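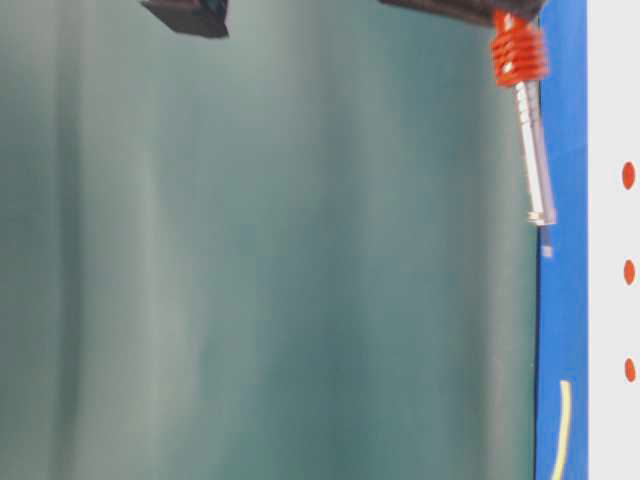

Orange bellows piece with the silver rod under it, teal surface behind.

May 11, 2023. Wire bench, Molby harness

Good day on the yellow wire! I switched to the Fondeo spool and I love how this stuff bends. It takes a soft arc and keeps a bit of a wiggle lower down, right where the strand sits between the fingers. Cut length stays at 125 mm for now. Dornness wants 76 for the short branch, but I'd like to try the long ones first (easier to route, easier to redo).
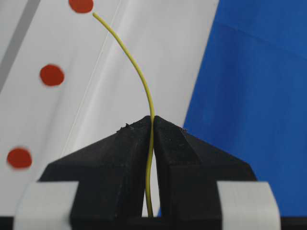 Free end curving left is fine by me as long as the lower part stands up straight. Spool label says 1,000 ft, and we should have plenty to last until August, even with me cutting extras just to play with the bend.

Still to do: strip test on both ends, compare with the old Sproģis wire, which I remember as much stiffer. Also find the good flush cutters. Matte yellow against the blue is so easy on the eyes, more of this please.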